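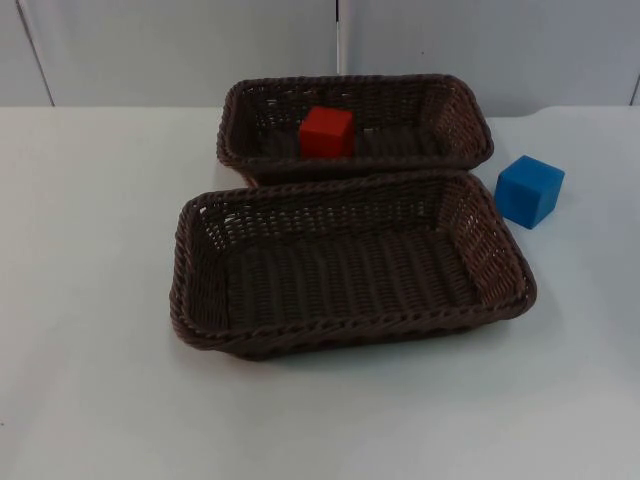
What is the Nornside Psychology Shelf?
It is a postal lending library for older books on psychology and psychoanalysis. Most of the stock is out of print or costly to buy new. Members borrow by post and send the books back when they have finished.

Who runs it?
Stuart Treloar looks after the catalogue and Chelsea Bellamy deals with membership and the post. We both have day jobs, so emails are mostly answered after 6 pm.

How many books do you have?
The catalogue passed 1000 titles in March. A good half of these are on child development, memory and the history of psychoanalysis. We are thin on statistics and on anything to do with the workplace.

What does it cost?
Membership is £29 a year. You also pay return postage. We pay for sending the book out to you, up to two parcels a month.

How long can I keep a book?
The loan period is 42 days. You can renew once by email unless another member has asked for the title. Long books, such as collected letters, can be renewed twice.

Do I need any training in psychology to join?
No. Some members are students or retired therapists, but plenty just like reading. Each catalogue entry is marked general, intermediate or specialist. The marks are Stuart's opinion and you are free to ignore them.

Which translation will I get?
The catalogue gives the translator and the year wherever the title page does. Where we hold more than one translation, each has its own entry. Please quote the shelf number when you order — titles alone cause mix-ups.
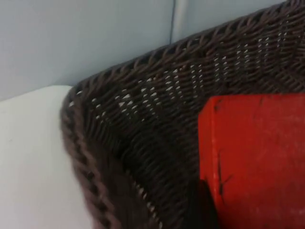

Shelf numbers are the four digits at the end of the entry. If a number starts with P, the book is kept at our Prirkstead store and will take a few days longer to reach you.

Can I write in the margins?
Please don't, even in pencil. Many of the books came to us already marked by earlier owners, and we leave those notes alone. Heavy marking is mentioned in the catalogue.

What happens if a book is lost or damaged?
Tell us as soon as you can. We ask for the replacement cost, up to a limit of £200. Ordinary wear is expected with paperbacks of this age and we don't charge for it.

Do you accept donations?
We do, but send a list first. We can't take textbooks in superseded editions, photocopied course packs or journals. We already have three full sets of the Cerolberg Lectures and don't need another.

Is there a discussion group?
There is one by email, called Odoi. It takes one book at a time, and members post comments chapter by chapter. Joining is free once you are a member, and Chelsea can add you to the list.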